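4 Sorting and Storing Loose Hardware

This section covers the small parts that are left over after you assemble a Pallwood bench, along with any odds and ends you already keep in the same crate. Read section 3 first if the bench top is not yet fixed to the legs.

4.1 Before you start

You need:
One shallow open crate
A plain cloth large enough to cover the work area
Up to 12 lidded cups or small bags
A marker and labels

Clear the table and spread the cloth flat. A cloth in one light color makes small pins easier to find and keeps them from rolling.

CAUTION: Keep small parts away from children and pets. Pins and clamp ends can be sharp.

4.2 Sorting the crate

1. Set the crate near the middle of the table, with its label facing you. Leave free space in front of it.

2. Take out the smallest pieces first and put them in a pile on the cloth. Do not mix pins with screws.

3. Lift out brackets and hinges one at a time. Check each one for bent pins or stripped bolts before you put it down.

4. Leave cables, clamps, springs and discs in the crate for now. Do not pull on a tangled cord — work it free from one end.

Note: Hose clamps should be stored slightly open. If the band has rust on it, discard it.

5. Compare the brackets with the parts list on page 18. Anything that is not on the list did not come with the bench and can go in a separate cup.

6. Bag the pins and write the type on the label. A small Drindard bag holds around 100 pins.

7. Coil the cable loosely and close it with a tie. Coils should be at least 4 inches across.

8. Return the larger parts to the crate, heaviest at the bottom. Bags and cups go on top.

CAUTION: Do not stack anything on an open crate. The walls are not made to carry weight. 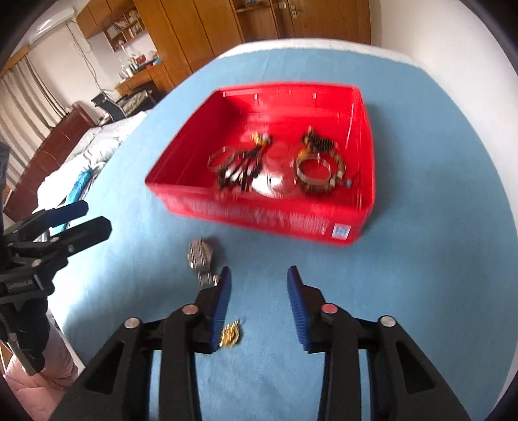 4.3 Replacing missing parts

Check the cloth and the floor before you order. Brackets are sold singly and pins by the bag. Have the part number from the parts list ready, and order through the store where you bought the bench.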